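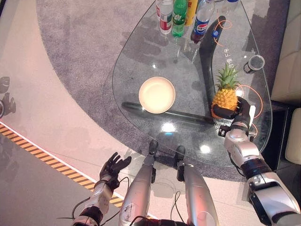
Glass coffee table on curved base: how much load at the narrow end?

I have a Trindel coffee table with a loose glass top and would like to know how to work out a safe load near the narrow end before the tip becomes a problem. The top is teardrop-shaped, clear, with rounded edges. The support is a black curved frame, boomerang-shaped when seen from above through the glass. One part runs as a horizontal bar beneath the middle of the top, and the other bends up the right side toward the far end. In normal use the drinks end up at the narrow end, five plastic bottles as it stands now, Pepsi and water among them, with a plate and a pineapple over the middle. When we have people over, the bottles are full and there are more of them.

The top is 34 inches across at its widest. I do not have the original paperwork. The seller told me the base was replaced by a previous owner with one from a different table, a Samden, and that the glass was kept. He had no idea whether the replacement was the same shape as the original. The glass rests on clear rubber discs, and there are no clamps or screws through it.

What I have checked so far:

The base does not rock on the carpet. The glass does not slide when pushed with one hand. I have not noticed any lift at the wide end, but I also have not loaded the narrow end on purpose. There is no marking etched in the glass that I can find, so I do not know if it is tempered.

I want to know two things. First, is there a simple way to test for tipping without risking the glass? Second, does it matter where the pineapple and the plate go, or is everything over the frame equivalent?

Posted by Benoît Poulain
2019-07-24

Armelle Delaunay

Treat it as two separate problems. One is tipping, where the glass pivots over the outermost support and the opposite end lifts. The other is bending, where the glass stays seated but carries more than it should between supports or beyond them. They have different limits and different tests.

Tipping. Take the top off and set it aside, flat on a blanket or on edge against a padded wall. Mark the position of every rubber disc on a large sheet of paper laid over the base. Draw straight lines joining the outermost discs. The area inside those lines is the support area. Any load placed inside it cannot tip the top, whatever the load weighs. A load placed outside it can, and the tendency to tip is the weight multiplied by the distance from the nearest line. Working against that is the weight of the glass multiplied by the distance from the same line to the center of gravity of the glass.

On a teardrop the center of gravity is nearer the wide end than the midpoint of the length. That helps you at the narrow end and hurts you at the wide end. The part of the top I would look at first is the wide side, where people lean a hand when getting up from the sofa. A full two-liter bottle weighs a little over four pounds. A person leaning puts on far more than that.

To find the center of gravity, cut the outline of the top out of stiff cardboard at any convenient scale. Hang it from a pin near the edge with a weighted thread from the same pin, and draw the line of the thread. Repeat from a second pin. The lines cross at the center of gravity. Glass of even thickness behaves the same way as the cardboard, so transfer the point to your paper template.

A worked case, to show the method. Say the glass weighs 35 pounds and its center of gravity is 4 inches inside the line on the narrow side. The resisting moment is 140 inch-pounds. A load 7 inches outside the line would then need to reach 20 pounds before the wide end started to lift. I would use no more than a third of that figure in practice, as an allowance for bumps and for someone setting things down hard. Put in your own weight and distances. If you cannot weigh the glass, clear float glass runs near 3.3 pounds per square foot at 1/4 inch thickness and 6.5 at 1/2 inch.

Position. Things over the frame are not all equivalent. What counts is the area enclosed by the discs, and a curved bar only contributes at the points where it touches the glass. With a boomerang shape, the inside of the bend may have no contact at all. The glass there is spanning open air between the two arms. A plate or a piece of fruit is a small load, so for those it makes no practical difference. For a heavy vase or a stack of books, keep it close to a disc.

Bending. You cannot calculate this without the thickness and the glass type. Measure the thickness at the edge with a caliper, away from the rounded part. If it is not marked as tempered, assume it is not. Some tempered glass shows faint patches or bands when viewed through polarized sunglasses at an angle under an open sky. Seeing them suggests tempering. Not seeing them proves nothing.

The replacement base is the part I would resolve before anything else. Two bases can look alike and put the discs inches apart. If the outline of your support area turns out small compared to the top, the top was probably cut for a wider base.

Bech

had the same kind of table. just put your bottles on the wide part. mine was fine for years with the kids

Wovater

Agree with the template method. A few additions on the discs, which have been skipped over.

Clear discs of the soft type age. They harden, flatten and lose grip, and a hard disc can sit lower than its neighbors so that the glass does not touch it. In that condition it does not count as a support and your outline on paper is wrong. Check with a strip of thin paper. With the glass in place, try to slide the strip between glass and disc at each position. If it goes through freely, there is no contact. Replace the whole set with discs of one thickness. Mixing old and new gives the same fault.

Clean both the glass and the frame with rubbing alcohol before fitting new ones. Furniture polish on the underside makes the top slide. So does glass cleaner that was not wiped off.

With three discs the top will always seat on all of them, even on an uneven floor. With four it may not, and carpet makes this worse as the pile compresses under one foot more than another. Repeat the strip check after moving the table.

On lifting: two people, gloves, nothing left on top. Slide a hand under each side, lift straight up, and do not drag the glass across the frame. Look along the full edge while it is off. A chip at the edge is a reason to take the top out of use, even a small one, and the rounded narrow end is where they tend to be.

Benoît Poulain

Thanks. I did the paper template and the strip check. One disc had no contact, at the end of the bar on the left side. New ones are ordered, all one thickness. With that disc left out, the center of gravity is still inside the support area, but only by 3 inches on the wide side, so the bottles stay where they are and I will tell people not to lean on the other end. Thickness measured 1/2 inch. No chips. I tried the polarized glasses and saw nothing definite.

Armelle Delaunay

Measure again once the new discs are on. With the left one back in contact the line will move outward and the margin on that side should improve. If it does not, compare the base against the Samden dimensions, if you can get them, before putting anything heavy on the top.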